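Verkeo Frosted Glass Door Set
Interior doors / Glass / Single leaf

Availability: made to order, normally ready in 14 working days
Showroom: Sumness
Warranty: see the last section of this page

The Verkeo is our most ordered glass door for offices, clinics, small hotels and also private homes. It is a single leaf of tempered safety glass with a frosted surface. The light goes from one room to the other, but the persons and the furniture behind the door stay private. Many customers take it for a meeting room or a bathroom next to a dark hallway, where a solid door would make the hallway even darker.

What is in the set
Door leaf in tempered glass, frosted
Two hinges with cover caps
Lever handle set with lock cylinder and three keys
Black seal, supplied on a roll
Screws, plugs and a paper template for the lock side
Mounting instructions

The post and the side panel are not in the set. You can order them with the same form, please write "with side panel" in the field for comments.

Sizes
The standard leaf is made for openings up to 1000 mm wide. For a wider opening we recommend to keep the standard leaf and fill the rest with a side panel, it costs less than a special leaf and the door stays easy to move. Please measure the opening at the top, in the middle and near the floor, and send us the smallest number. In older buildings the three numbers are almost never the same.

Glass
The frosting is on one face only. We advise to put the frosted face to the side where fewer hands will touch it. The tint is a light blue-green and it looks stronger in daylight than under warm lamps. If you need to match an existing door, ask us for a sample piece. The sample is free, you pay only the postage.

The side panel can be frosted or clear. With a clear panel you can notice if somebody is waiting outside, and this is why most reception rooms choose it. For a bathroom please take the frosted one — we had to exchange a few in the past.

Handle and lock
The handle is the Senemham lever on a rectangular plate with rounded corners. It comes in polished or brushed metal. The polished one is nicer on the first day but it shows fingerprints, so for a busy door we would choose brushed. The cylinder can be keyed alike with other Verkeo doors on the same order, up to 32 doors.

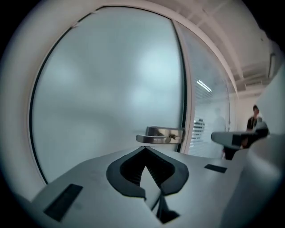
When you order, tell us also on which side the hinges should be. Stand on the side where the door opens toward you. If the hinges are on your left hand, it is a left door. This is the most common mistake in our orders and the glass cannot be drilled again after tempering.

Care
Clean the glass with warm water and a soft cloth. A little dish soap is fine. Do not use powder or a blade on the frosted face. The seal can be wiped with a damp cloth, and if it becomes hard after some years you can buy a new roll from us and press it in by hand.

Delivery
We deliver with our own van up to 200 km from Sumness. For longer distances the door travels with Agyeman freight in a wooden crate, and two persons are needed to unload it. Please check the corners of the glass before you sign the paper.

Warranty
Five years on hinges and handle, two years on the seal. Glass breakage after mounting is not covered.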